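Computing and Networks User Group
Minutes of the meeting held in May in the ground floor meeting room, starting at 11 a.m.

Present: Nighat Khattak (Chair), Ferdinand Camenzind (Network Services), Sem Wuyts (Desktop Support), Wahyudi Sinaga (Records Office)
Apologies: Senan Nic Giolla (Finance)
Minutes taken by Sem Wuyts

1. Minutes of the previous meeting
The minutes were agreed as a correct record, subject to one change. Under item 4, "the Claeys building" should read "the Claeys annexe". The main building has its own connection and was not part of that discussion.

2. Matters arising
Mr Camenzind confirmed that the spare keys to the comms cupboard on the first floor had been returned. The cupboard door still does not close fully and the estates team has been told.
Mr Sinaga asked that the list of staff who may request a shared mailbox be sent out again, as two names on it had left. Mr Wuyts agreed to do this.
The matter of guest passwords at the front desk was carried forward to the next meeting.

3. Moving shared files to Kuvel
The Chair introduced the paper sent round before the meeting. Staff files are at present held on the old file server, which is backed up each night to a second machine in the annexe. The proposal is to move all shared folders to Kuvel, the storage service already used by the Records Office, and to switch the file server off once the move has been checked.
Mr Camenzind reported on the trial. The Records Office folders were copied across over three evenings. Copying was slower than planned on the first evening because the nightly backup was running at the same time, and the backup was put back to 2 a.m. for the other two. File dates were kept. Folder permissions were not, and had to be set again by hand.
Mr Sinaga said that his office had been content with the service on the whole. Searching was quicker than on the old server. Two members of staff had found that documents with very long names would not open from the Kuvel folder on their own computers, although they opened without trouble in the browser. Shortening the names cured it. He asked that staff be told of this before the move, and offered to write a short note.
The meeting discussed the size limit. Each department would be given 500 GB at the start. Finance and the Records Office are expected to need more, and the Chair thought it better to ask each department to clear out old material first — a good deal of what is on the server has not been opened for years. It was noted that Mr Nic Giolla had sent written comments asking that no Finance folder be moved before the accounts are closed. This was accepted.

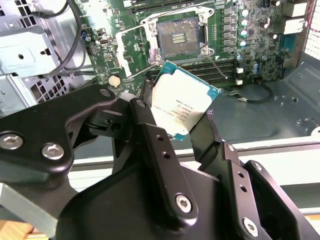

Mr Wuyts then spoke to the part of the paper dealing with desktop computers. The Kuvel sync program will not install on the oldest version of the operating system still in use, and 26 computers are affected. Most can be upgraded where they stand. The remaining 9 are too old to take the new version and would need either replacement or a change of parts. He pointed out that changing a processor is a delicate job: the chip has to be held by its edges, with the metal cover and its lines of small print facing the person fitting it, and it must match the socket on the board. He did not think the labour was justified on machines of that age. The Chair asked whether the affected users could work through the browser in the meantime. Mr Wuyts said that they could, provided they did not need to work without a connection. It was agreed that replacement would be costed and that no parts would be ordered for now.

Agreed: that the move to Kuvel go ahead by department, starting with Desktop Support, with Finance last.
Action: Mr Sinaga to write the note on file names.
Action: Mr Wuyts to obtain prices for replacement desktop computers.
Action: Mr Camenzind to draw up an order of departments and send it to members.

4. Wireless coverage in the annexe
Mr Camenzind reported that complaints about dropped calls in the annexe had continued. He had walked the building with a laptop and found the signal weak at the far end of the upper corridor and in both of the small interview rooms. The existing Varkard access points were placed before the partition walls went up. He proposed moving two of them and adding one more, for which a cable would have to be run above the corridor ceiling.
The Chair asked that the cable work be done outside interview hours. Mr Camenzind will speak to the annexe manager.
Agreed: that the work go ahead, subject to the annexe manager's consent on timing.

5. Questions received from staff
The Chair read out questions sent in before the meeting. It was agreed that the reply should be recorded in the minutes so that all staff could see it.
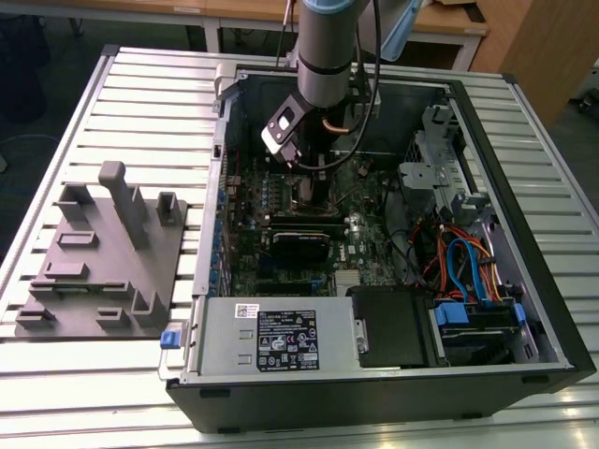

Will links to documents in old emails still work after the move to Kuvel?
Links that point to the old file server will stop working on the day it is switched off. Staff who rely on them should save the new link from Kuvel once their department has moved. The old server will be kept on, for reading only, for a month after the last department has gone across.

A further question, on whether personal photographs may be kept in the shared folders, was referred to the existing policy, which does not allow it.

6. Password manager
Mr Wuyts gave a brief account of Pristero, which Desktop Support has been using for its own shared passwords. It had been reliable, though the phone version signs users out more often than he would like. Members were asked whether their departments would wish to take part in a wider trial. Mr Sinaga said that the Records Office would. The Chair will ask Finance.
Action: Ms Khattak to write to Mr Nic Giolla.

7. Any other business
Mr Camenzind gave notice that the internet connection to the main building will be off for a short time one evening while the supplier changes a unit in the basement. The time will be sent to all staff by email as soon as the supplier has confirmed it.
Mr Sinaga asked that the printer outside the Records Office be looked at, as it again shows as offline after a weekend. Mr Wuyts will check its network settings.

8. Next meeting
The date is to be set by email. Papers should reach Mr Wuyts one week beforehand.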